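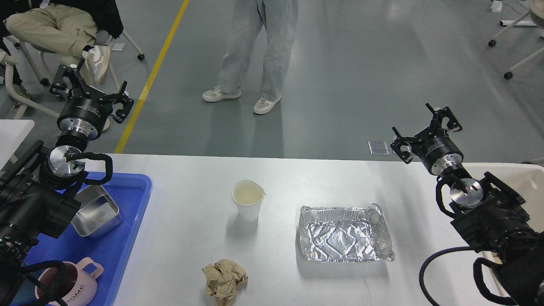 Ticket 346: Table by the yellow line not cleared after lunch
Category: Shared spaces / Tables and trays
Location: Cladedell, ground floor
Priority: Low (changed from Urgent by the desk)
Status: Closed, with conditions

Original report, Friday, 12:50

The white table next to the yellow line has lunch on it again. It isn't my lunch. Present at the time of writing: one paper cup with pale liquid still in it, one foil tray, one ball of brown paper, and the blue tray at the left end with a steel container lying on its side and the pink HOME mug. I need the table at two. I would also like it not to smell of anybody's noodles, although I concede the foil tray is empty and I am only guessing at noodles.

Steps already tried by the reporter:
Looked at it.
Went away and came back.
Looked at it again with a different expression.

Desk reply, 13:05

Thanks for the ticket. Before we send anyone across, please confirm the following.

Is the liquid in the cup milk, tea with a lot of milk, or something from the Pamau machine? It matters for the sink. Pamau "oat-style" sets in the drain and we have had the trap off twice since October.

Is the blue tray supposed to be there? Blue trays are for things that get washed and go back to the kitchen. If it is a blue tray with washable things in it, then half of your table is, technically, working as designed.

Reporter, 13:11

I am not going to taste it. It is pale. The rim of the cup has been squashed a bit, so whoever had it was either thinking hard or carrying too much.

I accept the point about the blue tray. I don't accept "working as designed" for a container on its side.

Desk reply, 13:20

Fair. Please work through the standard clear-down and report where it fails. It is printed inside the cupboard door, but the door is currently in Imhof's workshop having its hinge looked at, so I am pasting it.

1. Liquids first. Carry the cup to the sink upright, with a hand around the middle and not the rim. A crumpled rim folds when you pinch it.
2. Pour out, rinse the sink, cup to general waste. Paper cups have a lining and the paper people send them back to us with a note.
3. Foil tray: check for food, wipe if needed, flatten, metals bin.
4. Brown paper: open it up before binning. If it's clean it goes in paper. If it's greasy it goes in general waste.
5. Washables into the blue tray, open side up, mugs with handles pointing inward.
6. Blue tray to the kitchen hatch. Not next to the hatch. The hatch.
7. Damp cloth, then dry cloth. The white top shows every smear and will hold it against you.

Reporter, 13:34

Steps 1 and 2 done. Drain is fine. It went down like milk, for your records.

Step 3, the bottom of the foil tray has a raised pattern pressed into it and I can't get it to lie flat. It springs up at one end. I've leaned on it. Is there a setting for this?

Desk reply, 13:38

Fold the long sides in first, then press. The pattern is there to make it stiff and it is doing its job. If it still won't go, fold it in half and call it flat. Vostadstead (who collect the metals) charge us 76 a visit whether the trays are flat or not, but unflattened ones fill the bin in two days and then we get a second visit, and you can see where that leads.

Reporter, 13:45

Folded in half. Calling it flat.

Step 4, paper opened. It was a bag's worth of paper wrapped around nothing at all. Someone has put real effort into that ball. Clean, so into paper.

Step 5, steel container stood upright. It fits if the mug moves up beside it. It always would have fitted. I mention this for whoever keeps writing "tray too small" on the feedback sheet.

Desk reply, 13:48

Noted on the tray. We were quoted for larger ones last year and the figure for all floors came to around 4,000, so I am delighted to hear the small one works.

Please don't send the HOME mug to the hatch yet. There's an open ticket from upstairs about a missing pink mug and I'd like to see whether it's the same one.

Reporter, 13:52

It says HOME on it, which strikes me as a clue it isn't following.

Mug is on the windowsill by the hatch with a sticky note. Everything else is through. Table wiped, damp then dry. One smear remains at the right-hand end. It moves when I move my head, so I'm treating it as light.

Also, outside the scope of this ticket: there was a small clear plastic thing on the floor past the right end of the table. I've picked it up. It could be a lid. It could be packaging with ambitions. Where does it go?

Desk reply, 13:57

If it has a recycling mark, plastics. If it doesn't, general waste. If it fits the steel container, please tell me immediately, as we have a drawer of 100 containers and a great many fewer lids.

Reporter, 13:59

Doesn't fit. No mark. Binned.

Resolution

Cause: lunch.
Fix: clear-down steps 1 to 7, with step 3 amended to allow folding in half.
Follow-up: mug held at the hatch until Monday, pending the ticket from upstairs. Cupboard door still at Imhof.
Reopened by reporter at 14:20 with the comment "there is a new cup." Merged with this ticket and closed again.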